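Homley Community > Work and Jobs > Changes at work

Company is bringing in robot arms for packet sorting. What happens to the sorters?

Krystyna Wysocka

I work at Bristgate on the returns side. Small printed packets come back to us mixed up, a lot of them bent or torn, and we flatten them, look at the print and put them in one of four colored baskets. There are 10 of us on the day shift and between us we get through 3,500 packets. It's dull work but it's steady and I've been doing it long enough that my hands know most of it without me.

In November we are getting arms from an outfit called Iken. A group of us went over to see them before lunch one day. The talk before we went in was all about "relieving the team of repetitive tasks" and "moving people up to higher-value work." I asked what the higher-value work was and got told that was still being scoped. Then I asked if the number of sorters would stay the same and the man said the system was "designed to work alongside people." I didn't hear a yes in that.

What I noticed is that the thing pinches one piece at a time. We pick up three or four in one hand and deal them out like cards. And our stuff isn't stiff. Half of it is crumpled, some has clear plastic on it, and it folds over on itself when you grab it.
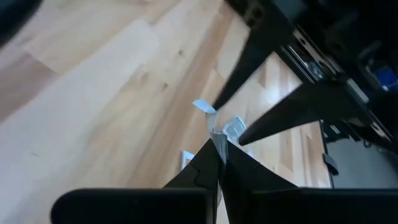

Two sets of fingers and one crumpled piece.

My supervisor has already started saying "when the arms take over line two," and line two is me and four others. They want volunteers to be trained as "cell attendants." The pay is the same, as far as anyone will say. If I put my name down, am I helping them get rid of my friends? If I don't, am I first out the door? I would like to hear from people who have been through this, please, and not from people who sell it.

Azadeh Tabrizi

Been through it, different product. We packed spare parts at Farahani and they put in arms for the sorting step. My honest view is that you should believe very little of what either side tells you in the first few months. Management told us nobody would lose hours. The guys in the break room said we'd all be gone by spring. Neither happened. Three people left and weren't replaced, and the rest of us got a job that was different and in some ways worse.

The part that got worse: you stop sorting and start watching. The easy pieces go to the machine and you get all the awkward ones, one after another, all day. Nobody had thought about the fact that the easy ones were how we rested. Our target stayed the same for a while even though everything reaching us was the bad stuff. It took a grievance to get that changed.

The part that got better was my wrists. I'll give them that.

About the demo. Go back and look at how things were laid out for you, and compare it to your own line. I went through the same sort of visit, and I'm going by the second picture you sent me, which I'm putting here with your OK.

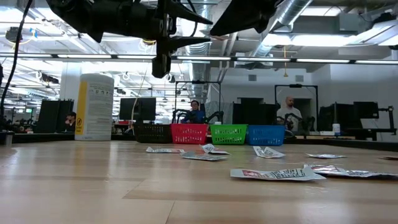
What I would want to know about that setup

You've got a big clean tabletop with a few packets spread out so that they mostly don't touch. Is that how they come to you? You said they arrive in a heap. Ask to see it start from a heap.

The four baskets are lined up along the far side, one of each color. Fine. Now ask what happens when a packet ends up in the wrong basket. Who finds it, and is that time in their numbers?

Then look at the people. There's a woman in blue behind one arm and a man in a white shirt behind another, and somebody sitting over on the left as well. I'm not saying that's a trick — I don't know what they were doing and you can't tell from one picture. But ask what each person in that room is paid to do and whether Bristgate is going to have anyone in those jobs. If the answer is yes, ask why those jobs aren't posted yet.

Things I'd get in writing before you put your name down:

The job title and the pay grade, including what happens to the grade if the arms are pulled out.

Whether you can go back to sorting if you don't like it.

The target for people doing the leftovers. Ours was 700 a shift before the arms and it was still 700 after. It should have been closer to 300.

Who is allowed to stop the arms, and whether a stop counts against you.

How many sorters they plan to have a year from now. They have a number. It's in whatever paper was used to get the money approved.

As for taking the training: take it. I know how it feels, I had people not speak to me over it. But the arms were coming with or without me, and having one of our own in there meant we found out early when the targets were going to move.

Kourosh Shahbazi

just let the robots do it, who wants to flatten packets all day. learn to code or learn to fix them, repair guys are never out of work

Comments

Sum-yee Ng: Kourosh, she asked for people who have been through it. At my place there is one repair tech for the whole building and he came with the contract.

Krystyna Wysocka: Thank you Azadeh. I asked about the leftovers target this morning. My supervisor had never heard the question and wrote it on her hand. I also asked about starting from a heap and she said she'd find out if we can bring a box of our own packets over.

Azadeh Tabrizi: Bring the box. Pick it yourself, off the line, and don't let anyone tidy it.

Simin Sadeghi: Does anybody know if a cell attendant counts as a new position for seniority? Ours was called "line support" and I lost my place on the vacation list over it.

Azadeh Tabrizi: Ours kept it, but only after we asked. Check the contract for "reclassification," it was near the back in ours.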